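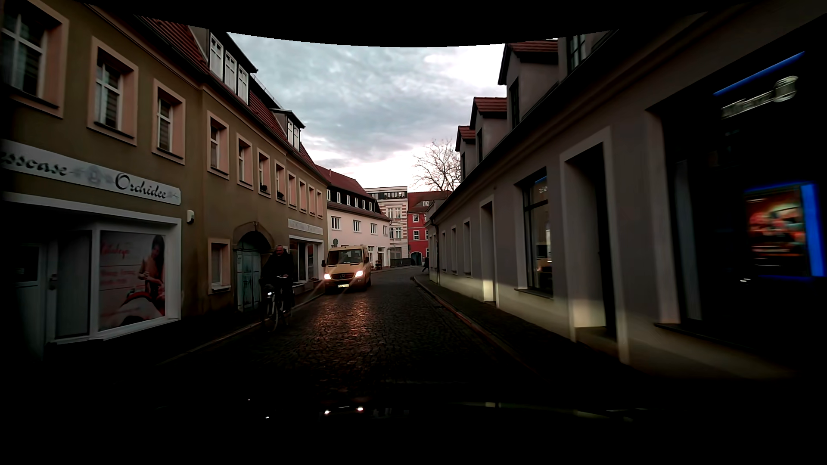 Oncoming van and cyclist on the cobbles, old town section of the route.

Open day at Tokarz, ride-along in the automated test car

kigwe_avwood
Posted 04/10/2024
Attended the open day and took a seat for the old town loop. Safety driver at the wheel, system engaged for the full 20 minutes. Speed was held low on the cobblestones. Lateral control was smooth. Braking was late for my taste at the second junction.

byang
Which stretch gave it the most trouble? The shiny stones pick up headlights and I would expect false detections from that.

kigwe_avwood
One phantom slowdown, at a corner further on. Man-sik Ahn, who ran the demo, put it down to a reflection. He did not show the log.

frerichs_h
Then it is a guess. A van with its lights on puts an orange patch on the paving, as in your picture, and a cyclist riding beside it is the harder target. Did the car yield to bikes or only track them?

kigwe_avwood
Yielded twice that I noticed. The cabin screen listed bikes as a separate class.

soyul.w
I was on the later run and disagree about the braking. It was early if anything – we stopped well short of the line each time.

frerichs_h
Different run, possibly different settings. Ask for the build number.

soyul.w
Build 295 on mine, printed on the handout.

kigwe_avwood
Mine has 295 as well. I still say late.

byang
Any word on the route for the next open day?

soyul.w
Same loop, plus 3 extra stops. Registration is by email.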